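The green basket and the gray top

July 2, 2023

I have been meaning to write about vegetables and surfaces since May, when Annick Bergeron left a comment asking how I keep greens from going limp before I get around to using them. I gave her a short answer then. This is the longer one, plus some notes on the dark top I now sort everything on, as two other people have asked about it.

The short answer was: sort them the day you buy them, and put them somewhere you can see them.

The top

For years I sorted produce on a white folding table. It was fine for seeing dirt, and it stained every time I set a beet down. When I replaced it, I went to Uvar, the home supply place past the bus depot, and looked at five tops. Two were white, one was a fake butcher block, one was black and very shiny, and one was dark gray with veins. I took the gray one.

The veins come in two kinds. There are thin white ones that fork like cracks, and wider tan or rust-colored ones that wander across at a slant. I was worried the pattern would be too busy. After a week I stopped noticing it except when I was looking for something small, like a rubber band or a twist tie. A tan rubber band on a rust-colored vein is hard to find. I now drop rubber bands straight into a jar.

It does show glare. Any light overhead turns into a pale patch, and next to the patch the dark parts look darker than they are.
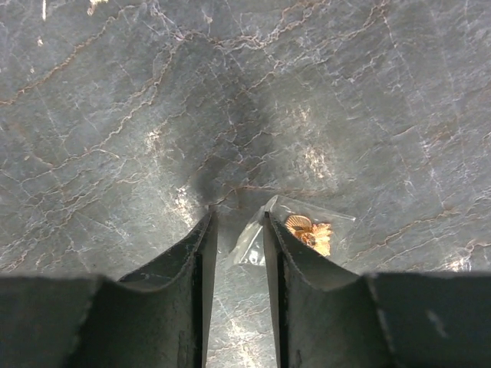
For wiping it down I have tried a lot of things. Paper towels leave lint. A sponge leaves lines. Glass cleaner looked good for an hour and then looked streaky again. What works for me is one damp cloth with a drop of dish soap, one damp cloth with plain water, and then a dry one. I go in one direction, left to right, and I don't press hard. It takes a couple of minutes.

Crumbs from root vegetables are the one thing I would warn you about. Sandy grit gets dragged around under the cloth. I brush it off first with a dry pastry brush that I no longer use for pastry. Tibor Szalai wrote to say he uses a drafting brush, and I am sure that is better, but I already had the pastry brush.

I was also asked whether you can cut directly on it. I don't. I have a board for that. I have not tested what a knife does and I'm not planning to.

The basket

The basket is plain plastic, rectangular, and bright green. I got it at Phromma, the grocery two streets over, from a stack by the door. They had it in green and in a yellow I didn't like. It holds what I buy in one trip if I am careful, and if it doesn't all go in, I bought too much. I have found that to be a more useful limit than a list.

I had been using a deep bowl before. The trouble with a bowl is that everything slides to the middle and the soft things end up underneath. A flat-bottomed basket lets you lay things next to each other. It also gives you an edge to hang long things over.

Here is how I fill it now. I don't claim it's the only way.

Hard things first. Carrots, small eggplants, anything that can take some weight. They go in the middle.

Then the bok choy, along one of the short sides. I leave the base on until I'm ready to cook it. Once you pull it apart, the outside stalks go soft much faster.

Big flat leaves go along a side, standing up a little if they will stay that way. If you lay them flat on the bottom they trap water and you find out about it two days later from the smell.

Green onions and long beans go on last, on top. I used to tie them in separate bundles. Wiroj Yensuk, who has the stall where I buy my long beans, told me not to bother with tight ties because they bruise the stems. So I leave them loose and they tangle. I pull out what I need and it's usually no trouble. If some of it curls over the rim, I let it.

Herbs go wherever there's room at the edge.

Washing

I don't wash anything before it goes in the basket, with one exception. If the roots or bulb ends have mud on them, I rinse just that end and pat it with a towel. Everything else gets washed right before I use it. I know people who wash it all on shopping day and spin it dry and put it in boxes with paper. I did that for a whole winter. The lettuce did well. The long beans got spots. I went back to not washing.

If you do wash first, dry longer than you think you need to. I'd give it 10 minutes on a towel and then turn everything over and go again.

How long it stays out

The basket is for sorting and for the first day. I cook the leafy things that night or the next morning. Whatever is left goes into the refrigerator, the long things wrapped in a towel and the carrots in a bag with a few holes in it. I don't leave bok choy out overnight in summer. In cooler months I have done it and it was fine, but I wouldn't tell you to.

Annick's greens, by the way, were being kept on top of her refrigerator, where it is warm. She has moved them and reports an improvement.

The things that aren't vegetables

Every trip also produces a few items that don't belong in the basket. Snacks, a drink, some small thing in a little bag. For a long time I put these on top of the vegetables while I was unpacking, and more than once I came back to a flattened bunch of something. So I made a rule that only produce goes in the basket. Drinks stand at the back, where I won't hit them with my elbow. Chips go next to the basket until I decide whether I'm opening them.

The small stuff gets its own spot, a flat square of red cloth near the middle. It came in a set of napkins from Stukbridge, and it's the only one that didn't end up with the others in the drawer. On a dark veined top, a red square is very easy to find. Anything tiny or easy to lose goes on it, still in its bag. Rafia Ghumman saw me doing this and said her grandmother used a saucer for the same purpose. A saucer would work. The cloth doesn't rattle, and I can shake it out.

With the basket toward the left, the chips and the water toward the back, and the cloth in the middle, I can see everything I have to deal with.

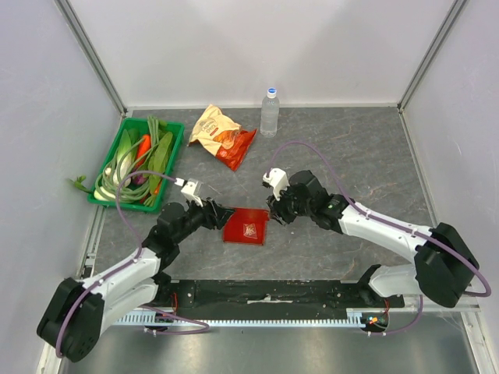 What I cook first

The order I use things up hasn't changed much in years, so I'll just write it down.

Bok choy is first. I cut it in half the long way, rinse between the stalks, and put it in a hot pan cut side down with oil and garlic. A splash of water, lid on, two minutes. Salt or soy sauce at the end.

Green onions get used all week, so I don't have a dish for them. The white ends go in at the start of cooking and the green parts at the end. If I have a lot, I chop the green parts and freeze them flat in a bag. They aren't good raw after that, but they are fine in soup or eggs.

Long beans I cut to the length of my finger and cook in a dry pan until they have dark spots, and then I add oil and chili paste. If you add the oil at the start, they steam and go dull. Decha Panyasiri disagrees with me on this and does hers in a lot of oil from the beginning. I've eaten hers and they were good. They used more oil than I want to clean up after.

Carrots are last. A carrot will wait for you. I have found one at the back of the drawer that I could not place to any shopping trip, and I peeled it and ate it.

Some answers to mail

The post on shelf liner has had 2,117 visits, which is more than this blog gets in most months, and a lot of the mail since then has been about liners. I use Zeltton liner in the drawers. I don't put liner in the basket. Crumbs and water get under it and you have to take it out to clean it, so you may as well clean the basket. I rinse mine in the sink, upside down first and then right side up, and lean it against the wall to drain.

Someone asked about the weight of the top. I don't know. Two people carried it in and neither one complained.

Someone else asked if the rust-colored veins ever look like actual rust or like a spill. Yes, often. I have wiped the same one more times than I would like to say.

I've been asked to put the older posts in some kind of order. There are 461 of them and I've got tags on the first few pages only. I'm working backward from the newest. The storage ones are done, and the soup ones are next.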